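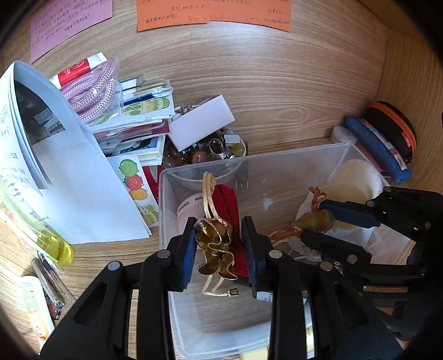
Trultell storage box with lid, clear, medium size

I bought this box in January for the small things which have no place in my home: ribbons, cords, holiday decorations, tape. I have used it for 3 months, so I think I can write something useful.

The price in the Whitfield shop was 1,093, and the same box on their website was 1,403 with delivery. Please compare before you order. I do not understand why the difference is so big.

The good side first. The walls are very clear, and I can find a thing without taking everything out. The corners are smooth and do not catch on fabric. The box keeps its shape when it is full, and the lid sits flat.

Now the less good. The lid closes only when you press all the four corners, one after another. If you forget one, it opens again in the night with a loud click. Also the plastic takes scratches easily. I cleaned mine one time with the rough side of a sponge and the marks stayed. Use a soft cloth.

Before this I had a Merwood box. It was cheaper, but the bottom cracked in the first winter, so I will not go back to it.

There are no dividers inside. Small things go to the bottom and mix together, so I put them in little bags first. I would pay a bit more for one divider.

I give four stars from five. For heavy tools I would choose another box.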